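Workshop notebook, June
Glaze bench, firing in kiln 2

Continued from the previous page. The white liner still has the bad surface and the iron brown is still too even. I write both problems together, because they came out of the same kiln and maybe they have the same father. Tiles are on the windowsill, numbered with iron oxide on the back. Please do not wash off the numbers.

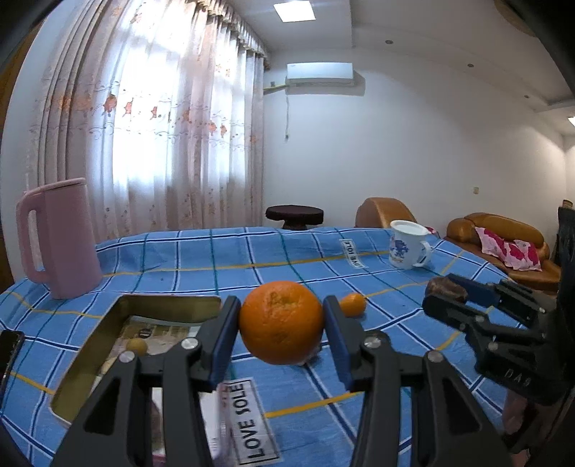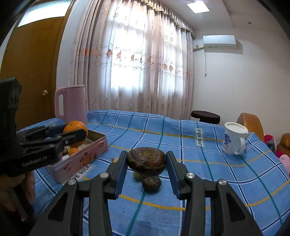

The white liner came out with orange peel again, on all the tiles of the thick series and on the inside of the two bowls. I want to agree on the words, for in the last entries we used "orange peel", "pitted" and "pinholed" as if they were one fault. Orange peel is a skin with soft, shallow dimples, closed at the bottom, like on the big orange in the first picture. You can pass a fingernail over it and the nail does not catch. A pinhole catches the nail, and when I put ink on it and wipe, the ink stays as a black point. I did the ink test on every tile. In the thick series the ink wiped clean, so it is orange peel and not pinholes. On the thin series there were true pinholes in the corner where the tile was held by the tongs. I will use the words in this way from now on and I ask the others to do the same.

For the brown, the large water chestnut in the second picture is the surface I would like to have: dark, glossy, mottled, and then lighter and rougher at the tip. Our brown is dark and glossy, but it has the same color from foot to rim, and it looks like a painted door. It should break on the edges.

What was in the kiln

Clay body: Flindetti stoneware, the buff one with fine grog, from the new pallet. The old pallet is finished except for the half bag under the wheel, which is hard. Bisque was done together with the class work, to the usual cone, with the slow beginning.

Liner: our usual white. The feldspar is the one from Zerkance, new sack. The recipe card says 38 parts of feldspar and I weighed it twice. Silica, whiting, kaolin and the zircon as on the card. I did not change anything there. I wish to say this clearly, because in the last entry there is a note in pencil "maybe more kaolin?" and I don't know who wrote it or if it was done. If somebody has put kaolin directly in the bucket, please write it here, nobody will be angry.

Brown: same base without the zircon, with red iron oxide. Also bone ash in half of the tiles.

Tiles: 13 in total. They stood on the middle shelf, with two at the front near the spy hole. One of the front tiles fell against the other and they are now one piece. I kept it, because the place where they touch has an interesting color.

Firing

Started before breakfast with the bung out. Water smoke finished at 9:15, bung in at half past nine. The Šťastný controller showed the error again when I asked it for the second segment, so I entered the program by hand, one step after another. It takes the values if one waits for the beep after each of them. If one does not wait, it keeps the old value and says nothing. I think this happened in the firing before this one, and it would explain why there was no hold at the top in spite of the program sheet.

Hold at the top: 52 minutes this time. Witness cone six was bent until the tip touched the shelf, cone seven had only started to lean. So the heat work was right, and a little generous. Then free cooling. I did not open the lid until the next morning, and I could lift the shelves without gloves.

What I think about the liner

First thought was gas from the body. When the body still gives gas while the glaze is already closed, the bubbles come up, break, and leave craters. If the glaze is fluid enough and has the time, the craters heal. If it is stiff, they heal only half and there remains a dimple. That agrees with soft dimples and no open holes. The hold should have helped, and it did help a little: compared with the tile from the earlier firing, the dimples are wider and more flat. I put the two tiles side by side in the box, with a rubber band.

Second thought was thickness. The thick series is very thick. I scratched through the raw glaze with the needle on one spare tile, and it is more than I would put on a cup. The bucket had been standing since the spring with the lid not closed well, so water went away. I did not check the density before dipping, and this is my mistake. The hydrometer was in the drawer, one meter from my hand.

Third thought, zircon makes the melt stiffer. Everybody knows this, and still we have used this white for years on the old clay without the dimples. So zircon alone cannot be guilty. It can be only that we were always close to the border, and now the thick layer and the new body pushed us over it.

I also looked at the bottom of the bucket. There was a hard cake of settled material which did not come up with the stick. I broke it with the scraper, put all through the sieve, and there was a good handful that did not want to pass. Some of it was bits of dry glaze from the rim, some of it was bisque crumbs, and a hair from a brush. If the heavy part of the glaze lies on the bottom, then what I dipped in was not the recipe on the card – it was the recipe without what had settled. It makes the earlier tiles difficult to compare, I am sorry to say.

About the brown

The tiles with bone ash are better than those without. They have small spots, more red than the ground, mainly where the layer is thick. On the vertical tile there is a movement downwards, which I like. But the edge of the tile is as dark as the middle. For a break on the edge, the glaze must become thin there, and it needs to run a little more, or the edge must be more sharp. Our test tiles are cut with the round cutter and then sponged, and so every edge is soft. It is possible that the glaze is fine and the tile is the problem! I made new tiles this afternoon from the old extruder profile, with one sharp edge left and one edge sponged, and with three stamped lines on the face. They are drying under plastic on the lower rack.

There is also the question of cooling. In the Hindel kiln, with its thick brick, the same brown came out with much more variation in the surface, and I remember that we all liked it and that it took very long to cool. Kiln 2 has thin walls and it drops fast. I would like to try a slow cooling down to dull red, if the controller will accept more segments. Otherwise by hand, with the dial, which means that somebody must sit there in the evening.

For the rough and lighter tip I have another idea, which is not a glaze at all. Wax the rim, dip the brown, then brush a thin wash of rutile and kaolin where the wax ends. It will be dry and pale, and then the shiny part will look more shiny near it. I tried it with a finger on the back of one tile, just to see if it sticks. It stuck, but it is sandy and not good for a lip. For vases or for a lid knob it could be nice. Not for cups.

To do before the next firing

Sieve the liner again, the fine mesh, everything through, nothing left on the bottom.
Measure the density and write it on the lid of the bucket with the wax pencil.
Dip three tiles: one quick, one with the normal count, one double.
Same three on the half bag from the old pallet, if I can bring it back with water. I have put it in a pail with a wet towel over it.
A small batch of liner with half the zircon. It may be less white, it doesn't matter, it is for knowledge.
Brown with bone ash on the new tiles with the sharp edge.
Ask the Šťastný people for the second time about the error. The first message was answered with a manual for a different controller.
New batts for the middle shelf. The one on the left rocks.

Later, 17:40

I washed and dried the two bowls and looked at them again in the low sun, and it is useful to do it at this hour because the dimples make shadows. In the bowl which I poured, the dimples are only at the bottom, where the glaze made a pool. The wall is nearly smooth. In the bowl which I dipped, they are everywhere. So thickness has the biggest part in it, at least I believe so today, and the body comes after.

One small thing more. The poured bowl has fine crazing lines under the lamp, and I had not seen them in the morning. I tapped it, and it still sings while it stands there. If the liner now crazes on the Flindetti body, then we have a fit problem too, and the silica has to go up, and this will make the melt still stiffer, and the orange peel may come back by the other door. I put the bowl on the radiator shelf with tea in it, to see if the lines get dark. Please do not drink the tea.

Glaze left in the bucket: enough for tiles, not enough for the order of plates. Do not start the plates with it.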